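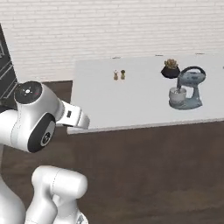 4.2 Launch-week appearances and early sales

The second part of the study looked at what authors did in the week a book came out. We asked 300 novelists with small and mid-sized publishers to keep a log for launch week, listing signings, radio interviews, library talks and guest posts. Of these, 80 were publishing a first novel. The logs were matched against order records supplied by Skuvis, a distributor that handles stock for independent bookstores. Titles sold mainly through Divetti, which does not share store-level records, were left out of the matching but kept in the survey.

Bookstore signings were the most common kind of event, followed by guest posts on other writers' blogs. Radio was less common and mostly local. Authors who had published before tended to group their events in one or two cities, while first novelists spread them out and traveled further for each one. Several wrote in the margin of the log that they had paid their own train fares.
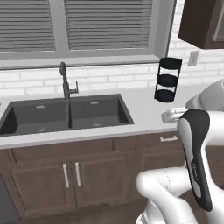
Figure 3. Kitchen counter and window with lowered blinds (computer rendering).

Store orders rose in the week after a signing, but mostly at the store where the signing took place. We found little sign that nearby stores ordered more. Guest posts showed no clear link to orders in either group. This differs from the Mahmoudi survey, which relied on authors' own estimates of sales and did not use order records.

Two limits should be noted. Books published in November were hard to compare with the rest, as holiday ordering hid any effect of a single event. Signed stock was also recorded unevenly. Some stores entered it as a separate item and others did not, and we could not correct for this.

Section 4.3 turns to the Kumamow festival, where 90 of the authors appeared on panels in the same season.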